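Trail Hosts Wanted for Our Spring Canoe and Camping Trips

March – by Graça Figueiredo

Print this page | E-mail to a friend

Search Gamden trips... Go

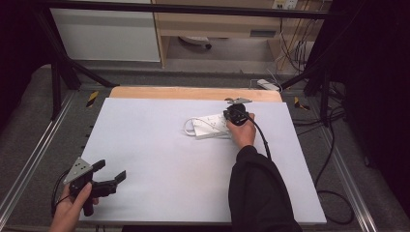

Do you love being on the water before breakfast? Gamden River Trips is looking for 2 trail hosts to join us for the new season, and we'd be thrilled to hear from people who have never worked in travel before!

Our guests paddle the Ploma in open canoes, sleep in tents at Matos Landing and come home sunburned, hungry and very happy. Last year we took out more than 500 people, from first-timers to a lady who has been canoeing for 61 years (she left everyone behind on day one). Hosts meet the group at 6:30 a.m., help load the boats, cook over the fire, and keep an eye on the slower paddlers. Henrique Neves leads the trips on the water and will teach you the river, including the tricky bend below Druser Bridge – it's great fun once you know the line.

You should be a steady swimmer, comfortable carrying one end of a canoe, and okay with rain. A current first aid card is required before your first trip. If yours has run out we'll pay for the class. Spanish or Portuguese would be wonderful but isn't a must.

Pay is $65 per half day, plus meals and tips, and full trips count as four half days. Tents and paddles are provided. Bring your own boots and sleeping bag.

To apply, send us a page about yourself and the best trip you've ever been on – long or short, any kind of trip. Please say which weeks you're free. Mark it for Graça at the Gamden office, or drop it off at the boathouse any morning before ten.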